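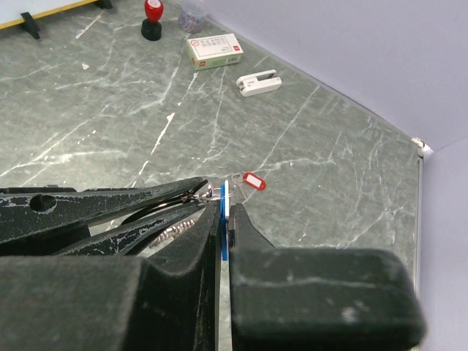 Serkine

Gallery: Keys and tags, October

On Saturday I sorted the spare keys for the Rana lock-up and the flat above it. The old tags had handwritten paper stuck on with tape and most of it had rubbed away, so I bought plastic ones with a window and a slip you can write on. Blue is for the flat, red is for the lock-up. Click any picture to see it larger.

1. On the worktop
A blue tag and a red one with their split rings, and the long-nose pliers lying to the left. The pliers are good for opening a stiff ring if your nails are short. They have lost some of their black coating but the spring is sound. The little cream box with the red logo is further back on the marble-patterned top.

I write the slips in pencil and put only a number on them, never an address. The flat is 966 and the lock-up is 2,903. Both numbers are in the notebook in the hall drawer - if you borrow a set, please put your initials next to the number and cross them out when it comes back.

2. The bunch
Brass-coloured key on the left beside the blue tag, two small silver keys on the right near the red one. They share one large split ring, with a coil of silver metal and a small clip on it as well. I prefer a large ring for this because the tags can lie flat and you can read the slips without turning everything over.
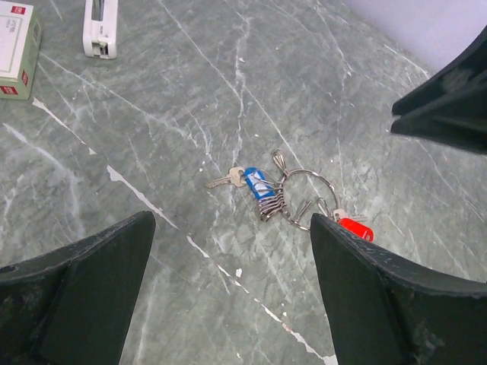 Still to do

The meter cupboard key needs a tag of its own, and the bike lock keys are in a jar until I find out which is which. I have 8 tags left from the Plastton pack. More pictures when the key board is up.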